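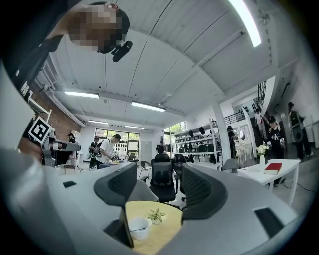

Como testar um coletor de dados robusto antes de o levar para o campo

Todos os fabricantes dizem que o aparelho deles aguenta chuva, pó, quedas e frio. Já li folhetos suficientes para desconfiar de quase tudo o que lá vem escrito, e o que se segue é o procedimento que uso antes de entregar um coletor a quem vai fazer contagens de aves ou inventário florestal. Demora um fim de semana. Se o vendedor não aceitar emprestar duas unidades durante esse tempo, eu procurava outro vendedor.

O que precisa de ter à mão

- 2 unidades do mesmo modelo, com a mesma versão de software
- o formulário verdadeiro do projeto, com todas as listas de espécies
- luvas iguais às que se usam no terreno
- uma balança de cozinha e um cronómetro
- um caderno de papel, para anotar os resultados

Passo 1: ignore a classificação de proteção, por enquanto

Um código IP refere-se a um ensaio feito em condições definidas, com as tampas bem fechadas. No segundo mês de trabalho há sempre uma tampa de borracha que já não encaixa como deve ser. Abra e feche cada tampa 20 vezes e veja se continua a assentar. Se ficar torta logo aí, escusa de olhar para o número na caixa.

Passo 2: carregue o formulário verdadeiro

A demonstração do vendedor tem quatro campos e uma fotografia bonita de um alce. O nosso formulário de Jultitz tem 63 campos, listas encadeadas e uma observação livre no fim. Num dos aparelhos que experimentei, o Prandau, a lista de espécies levava tanto tempo a abrir que o observador perdia a ave de vista. O folheto falava em «resposta instantânea».

Meça o tempo entre tocar no campo e poder escrever. Repita com a memória quase cheia. Registe o pior valor e deite fora a média.

Passo 3: luvas e ecrã molhado

Borrife o ecrã e tente preencher um registo completo com as luvas calçadas. Muitos ecrãs têm um «modo luva» e um «modo chuva», e convém saber se os dois podem estar ligados ao mesmo tempo. Em vários modelos não podem, e essa informação costuma vir numa nota de rodapé do manual, quando vem.
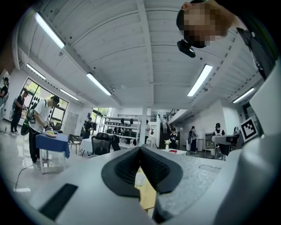

Tente também com a mão esquerda, se a equipa tiver canhotos. O Bahman Heydari, que fez connosco os transectos de Drudville, carregava sem querer no botão lateral sempre que segurava o coletor com a direita e escrevia com a outra. Perdemos 56 registos até perceber a causa. O suporte técnico respondeu que o botão era «reconfigurável», e era, mas só com o aparelho ligado a um computador.

Passo 4: bateria, com o GPS ligado

A autonomia anunciada raramente explica o que estava ligado durante o ensaio. Faça o seu: brilho no máximo, GPS ativo, um ponto gravado de minuto a minuto, tudo na rua. Deixe uma unidade à sombra e a outra ao sol. Anote a hora em que cada uma se desliga e, ao voltar a ligá-las, confirme se o último registo ficou guardado. Já vi aparelhos com excelente bateria que perdiam o ficheiro inteiro quando ela acabava.

Passo 5: a posição

Vá a um ponto de coordenadas conhecidas, de preferência debaixo de árvores, e grave a posição várias vezes ao longo do dia. Compare com a coordenada certa, ignorando a precisão que o próprio aparelho declara no ecrã. São coisas diferentes, embora a publicidade goste de as misturar.

Passo 6: tire os dados de lá

Muita gente deixa isto para o fim, e mal. Exporte tudo sem internet, por cabo, para um formato aberto. O Ateş só exportava através do serviço do fabricante, com subscrição anual, pormenor que não constava do orçamento. Verifique os acentos nos nomes das localidades, as datas e as casas decimais, porque a vírgula e o ponto ainda estragam ficheiros.

Passo 7: queda

Peça autorização por escrito antes de deixar cair uma unidade emprestada. Se a derem, largue-a da altura da cintura sobre terra batida e depois sobre pedra, com o ecrã ligado. Se não a derem, pergunte o que cobre a garantia em caso de ecrã partido. A resposta, nos dois casos em que insisti, foi «depende».

Quanto ao peso, pese o coletor com bateria, capa e correia. A Ataahua Wihongi andou um dia inteiro com um ao pescoço e, na manhã seguinte, pediu para voltar ao papel.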